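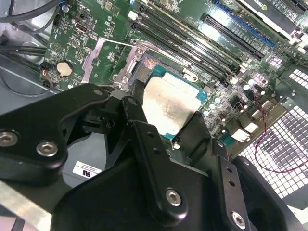

Slide 1. Socket open, load plate back, old paste still on the heat spreader.

2024-10-14
By Tracey Blackburn

Speaker notes: Taking a processor out of an old desktop and putting one back

These are the notes I spoke from at the Venthorpe repair evening. A few people asked for them, so I have typed them up with the bits I added on the night. They are written the way I talk, so some lines are short. Words in capitals are cues to myself.

OPENING

Leave slide 1 up while people sit down. Say hello, say where the restrooms are, say the talk runs until the break and the benches open after it.

I work on the bench at Clegg, mostly office desktops. Tonight is one job only: getting the cooler off, getting the processor out, cleaning it, and putting it back or putting a better one in. No laptops. If you brought a laptop, come and find me at the break.

Ask: who has had the side panel off a computer before? Who has had the cooler off? Expect the second number to be much smaller. Say that is fine, that is who the talk is for.

WHY BOTHER

Paste goes between the processor and the cooler. It fills the tiny gaps between two metal faces that look flat and aren't. Over the years it can dry out or get pushed to the edges. The fan works harder, the machine gets loud, and in a bad case it slows itself down or shuts off.

Tell the Illach story, keep it short. Office with 21 desktops all bought in the same month. They called in July and said the machines were noisy. We blew the dust out of all of them and that fixed most. The rest needed new paste. Two needed a new fan. Not one needed replacing, and they had already been given a price for a full set of new ones.

Point to make: dust first, paste second. If the fins of the cooler are packed with lint, new paste won't help much. Clean the fins, run the machine for a day, then decide.

WHAT YOU NEED

A Phillips screwdriver, medium, with a long enough shaft to get down past the cables.
Isopropyl alcohol, the strong kind from the pharmacy.
Lint-free wipes or coffee filters. Coffee filters are fine and I use them at home.
A small tube of paste.
A flashlight or a headlamp.
A cup for the screws.

HOLD UP the tube of Clakico. It is what we use at work. Any decent paste will do the job, and the differences are small on a machine like the one on the slide. Don't buy a big tube if you only have one computer. It gets stiff in the drawer.

Somebody will ask about wrist straps. Use one if you have one. If not, switch off at the back, pull the cord, hold the power button down for a few seconds, and touch bare metal on the case before you touch the board. Do that again each time you come back from getting a drink.

FINDING YOUR WAY AROUND

BACK TO SLIDE 1. Use the pointer, don't walk in front of the screen.

Start with the processor. On this board it is near the center, and the silver lid on top is called the heat spreader. The dull smear on it is what we are going to clean off. The four black slots are for memory. The white latches at the ends are worth remembering, and I will come back to them.

The battery is on the left part of the board, the round one. It keeps the clock and the settings. If your computer forgets the date each time you unplug it, a new battery is the first thing to try. Buy one with the same number printed on it. That is a five-minute job and you don't need to touch anything else.

Blue slot and long black slot are for expansion cards. Color means very little from one maker to the next, so don't learn the colors. Learn the shapes.

Thin wires. Everyone pulls on these by accident. Before you unplug any of the little ones, take a photo with your phone, close enough to see which pin each wire is on. I have spent longer on front panel wires than on any other part of a rebuild - more than I'd like to admit to my boss, who is in the second row.

GETTING THE COOLER OFF

Unplug the fan first. The plug has a small tab, so pull on the plug and leave the wires alone.

Loosen the cooler screws a bit at a time, going corner to corner. If yours has push pins, turn them the way the arrow shows and pull up.

SLOW DOWN HERE. Old paste can act like glue. If the cooler won't lift, don't pry it. Plug everything back in, run the computer for ten minutes so the paste warms up, shut down, unplug, and try again with a gentle twist left and right. On some boards the processor can come up stuck to the cooler even with the lever closed. On those the pins are on the bottom of the processor and they bend easily. Twist, then lift.

OPENING THE SOCKET

The type we are using tonight has a thin lever and a hinged metal plate. On the slide the plate is already swung open.

Push the lever down, out a little to the side, then let it come up. Keep your thumb on it the whole way. It is a spring and it will snap. Then lift the plate.

Now the question everyone has: do I need to open it at all? If you are only changing paste, no. Leave the plate closed and clean the processor where it sits. You only open the socket when the processor is coming out. I open it in the talk so people can see how it works.

If it is coming out, hold it by two opposite edges and lift straight up. Don't slide it. Don't touch the bottom of it and don't touch inside the socket. Lay it in a plastic clamshell, or in a clean egg carton if that is what you have.

CLEANING

Put a little alcohol on the wipe. Don't pour it on the chip. Wipe from the outside edge toward the middle so you gather the old paste up and don't spread it onto the board. Change to a clean part of the wipe often. It will look worse before it looks better. Three or four passes will usually do it. Then do the bottom of the cooler the same way, and let both dry.

If paste gets down the side of the processor, use a cotton swab with a bit of alcohol. Ordinary gray paste mostly does no harm there, it is just ugly. Liquid metal is another matter and I don't want anyone in this room using it.

PUTTING IT BACK

Small triangle on one corner of the processor, matching mark on the socket or the board. There are also notches in the edge. Line them up and lower it in. It should drop into place under its own weight. If it needs a push, it is the wrong way around, or it is the wrong processor.

Close the plate, bring the lever down, hook it. The lever will feel stiff and may creak. That worries people the first time.

Paste: a blob the size of a small pea, in the middle. PASS AROUND THE PEA. The cooler spreads it for you. You don't need a card or a finger. Lower the cooler straight down, and once it has touched, don't lift it again to look. If you do lift it, clean and start over.

Screws corner to corner again, a couple of turns each. Plug the fan back in. SAY THIS TWICE. Plug the fan back in.

UPGRADING

Keep this part brief. An old desktop will often take a faster processor from the same years, and used ones are cheap. Look up the board's model number, find the maker's list of supported processors, and check the BIOS version before you buy anything. If the BIOS needs updating, do that while the old processor is still in.

Money. A man at the last evening had been quoted $249 for a used upgrade kit. Don't pay that for a machine this age. If the bill goes over $200, you are well on the way to a newer used desktop.

Memory and a solid-state drive will make more difference to most people than a processor will. Four slots means you may have room. Look at whether they are full before you order. Open the latches all the way before you push the stick in, line up the notch, and press both ends until they click.

IF IT WON'T START

In this order:
Is the cord in and the switch at the back on?
Is the fan plugged in? Some boards won't start without it.
Is the memory pushed all the way down? This is the one I see most.
Did the small wires go back on the right pins? Look at your phone photo.
Did you knock the big power plug loose while your hands were in there?

If it starts and shuts off after a few seconds, the cooler may not be seated. Switch it off and check all the corners before you try again.

CLOSE

Thank Venthorpe for the room and the benches. Remind people that the screwdrivers have to come back. Break, then hands-on, two people to a computer. Alcohol stays on the table by the door with the wipes.

Filed under: Talks and Handouts, Desktop Repair

3 comments

marlow_g
Thanks for putting these up. I was at the back and missed the part about which way to wipe. Did my own at the weekend and the fan is a lot quieter.

Dee P.
Does it matter if the new paste is a different brand from the old one?

Tracey Blackburn
Dee, no, as long as all the old paste is off both sides first.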